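Über uns

Grajales berät Gemeinden, die mit ihrem Wasser Ärger haben. Meistens fängt es mit einem Bach an, der komisch riecht, und endet mit einem Aktenordner, den keiner mehr heben will. Dazwischen kommen wir.

Unser Büro sitzt in Henau, über einer ehemaligen Färberei. Deren Altlasten haben uns den ersten Auftrag beschert, insofern sind wir dem Vormieter nicht ernsthaft böse. Heute arbeiten wir für Kommunen, Wasserverbände und Bürgerinitiativen, gelegentlich sogar für zwei davon, die miteinander reden.

Wir nehmen Proben, lesen Genehmigungsbescheide (auch die Anlagen) und sitzen in Anhörungen, bis das Licht ausgeht. Im Archiv liegen 609 Stellungnahmen. Einige davon wurden nachweislich gelesen.
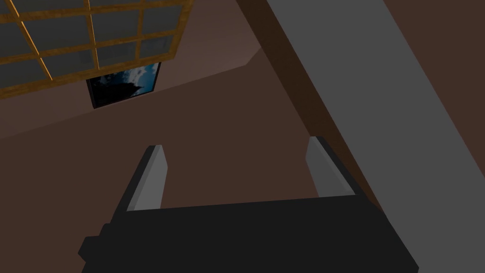

Simulierte Ansicht: Greifer mit zwei Fingern in einem braunwandigen Raum

Unser längstes Verfahren betrifft die Einleitung in die Namar. Der Betreiber wollte sein Abwasser »verdünnt und unbedenklich« in den Fluss geben. Wir fragten nach den Messwerten und bekamen eine Broschüre. Inzwischen gibt es 60 Messpunkte, eine grenzüberschreitende Arbeitsgruppe mit unserer Partnerstelle in Brenadcombe und deutlich weniger Broschüren. Entschieden ist noch nichts, der nächste Termin steht aber immerhin im Kalender.

Wir nehmen kein Geld von Einleitern. Das hält die Weihnachtspost übersichtlich. Finanziert werden wir über Honorare und über Mitgliedsbeiträge von 100 Euro im Jahr – wer mehr geben möchte, wird nicht aufgehalten.

Anfragen bitte schriftlich, mit Ortsangabe und ohne Wasserprobe im Briefumschlag. Letzteres steht hier aus Erfahrung.

Stand: 28. März 2025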